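Okay so I finally moved into the new place in Tremdale and I have feelings about laundry, bear with me, this is going to be a few posts.

My old system in Fultstead was The Chair. You know The Chair. Everything clean went on it, and then I wore things off of it until September came around and I had to find a sweater.

Javiera Ulloa (best neighbor I ever had, miss her already) told me to fold on the bed. Only on the bed, and one thing at a time - that way you can't go to sleep until it's done!

So the bed is now my folding table, and I have to say, I love it.
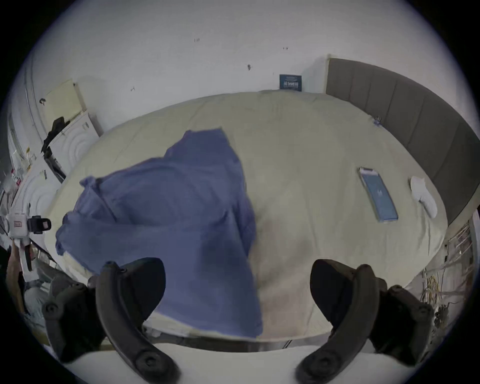
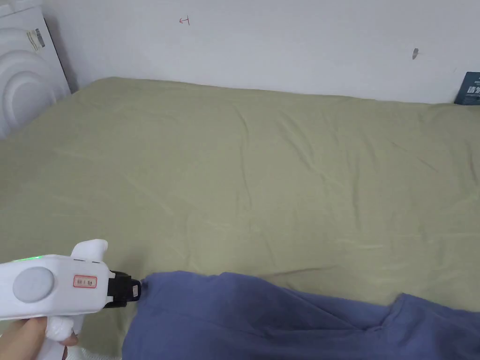
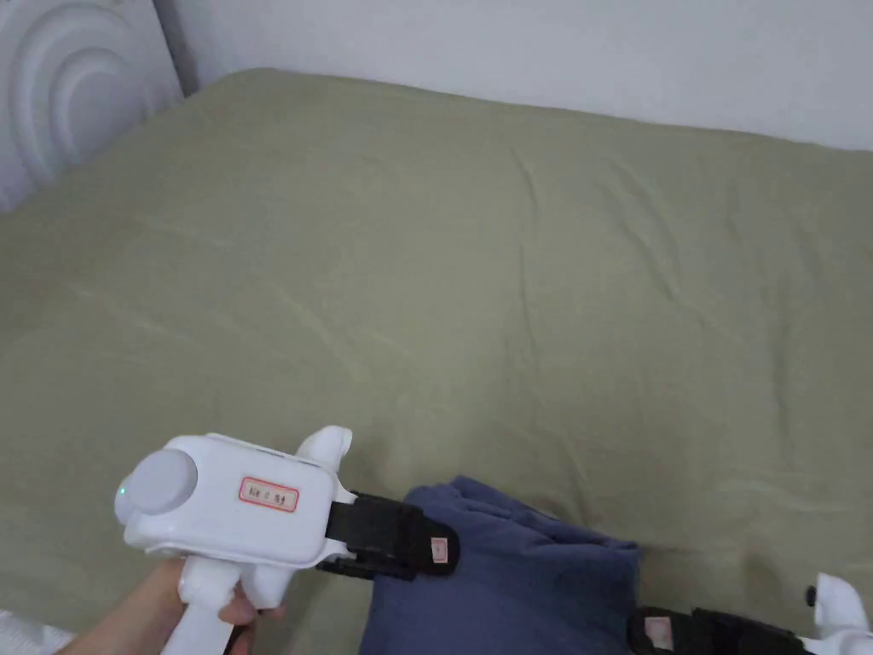 Shirts are still my weak spot. I lay them face down, smooth out the back with my whole forearm like I'm rolling pie dough, then sleeves in, then up from the hem in thirds. Four shirts in and I start getting sloppy, every single time.

My cousin Gervasio rolls his instead and swears he gets 17 into one drawer. I tried it for a week and my drawer looked like a bakery case, which was kind of charming, but everything came out with a curl at the hem.

Anyway, if you have a trick for fitted sheets please send it my way. I've watched the videos, I've done the corners-in-corners thing, and I still end up with a big soft ball that I push to the back of the closet.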